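The Sunday Drawer

My sister says I only took the computer apart because I didn't want to write the eulogy for the shop, and she's probably right, but I'd like it noted that I did both in the end.

The shop was our mother's. Loklow Office & Repair, two doors up from the bakery in Jerport, with a bell over the door that had lost its clapper sometime in the nineties and went thunk when you came in. She sold envelopes and printer ribbon and fixed whatever people carried through the door. In May she decided she was done, and she told us over soup, and that was that.

So there was a black tower. It had done the books for years, then the inventory, then nothing.
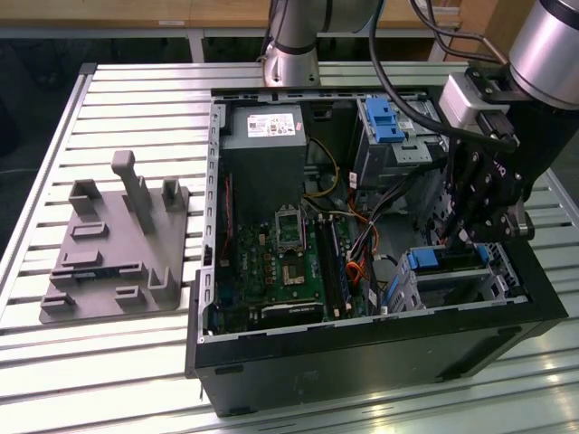
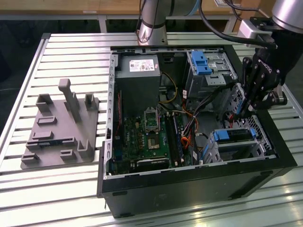
What do you take out of an old computer first if you want to save what's on it?

The hard drive. Switch off, unplug the power cord, then ease the data and power plugs off the drive by the plug itself (never by the wires!) and slide it out of its bay.

I had that written on the back of a receipt, question and answer both, in my mother's square capitals. She used to quiz us with cards like it when we were kids, in the slow hour after lunch. My sister got the hard ones. I got "what is a stapler for," and I still had to think about it, according to family legend.

I'd love to tell you I was good at this. I am a person who sells patio furniture. But I remembered more than I expected to — the way a tower goes over on its side so the board faces up at you, the little blue plastic bits that mean a person is supposed to put a finger there, the big gray lump in the corner that is the power supply and that you do not, under any circumstances, open. She'd been firm about that one. She had a voice she used for the power supply and for crossing Pimham Road, and I never heard it any other time.

The processor was gone already, by the way. She'd told me it would be. She'd sold it to a college kid years back, when he came in almost in tears with a dead machine and finals on Monday. She charged him 19 dollars and then gave him a soda out of the back fridge, so I'm not sure what the profit was. The fridge sodas were a dollar fifty. She wrote them down in the books as "customer relations."

The books were what I was after, or that's what I'd told everybody. We had to close out the last few years properly, and my sister had a list from the accountant that was longer than my arm. I drove the drive home in a sandwich bag wrapped in a dish towel on the passenger seat, and yes, I put the seat belt on it.

At home I had one of those adapters from Catacutan's, the discount place by the highway, 39 dollars and worth every penny of maybe 20. I plugged it in at the kitchen table and went and stood in the hallway like somebody waiting on a biopsy. Then I came back, and there it was, a little icon on my laptop with the name LOKLOW MAIN. I said a word my mother doesn't care for.

The accountant's stuff was all in one folder. It took me ten minutes to copy and I could have stopped there. My sister would have stopped there.

But there was another folder called SUNDAY, and my mother was closed on Sundays, always, church or no church, so of course I opened it. Inside were 139 text files, no pictures, no fancy formatting, each one a few lines long. I figured passwords. I clicked the first one and it said:

What is the small white label for?
So the next person knows what they're holding.

And the next:

Why do we tie the wires in a bundle?
So they stay out of the fan, and so it looks like somebody cared.

They were the cards. She'd typed up all the cards from the slow hour, the hard ones and the stapler one, and then at some point she'd just kept going, long after the two of us had moved out and there was no one at the counter to quiz. Some of them weren't about machines anymore. One asked how long you keep a customer's thing if they don't come back for it. (Two years, then you call again.) One asked what to do when the bell goes thunk and you've been crying. I'm not going to put the answer to that one here, it's hers, but it involves the back fridge.

I read until it got dark and my soup had a skin on it. Then I called her, and she picked up with the television going.

"Did you get the books?" she said.

"I got the books."

"You didn't open the power supply."

"Mom. No."

"Good," she said. She turned the television down. I could hear her moving around, a drawer, a chair. I asked her what the folder was, the Sunday one, and she was quiet long enough that I checked the phone.

"Oh, those," she said. "Read me one. I'll see if I still know it."

So I scrolled up and read her the stapler. She took her time over it, too. Then she asked for a hard one, and I put her on speaker and called my sister on the other line, and we kept going until the bakery's delivery van would have been out.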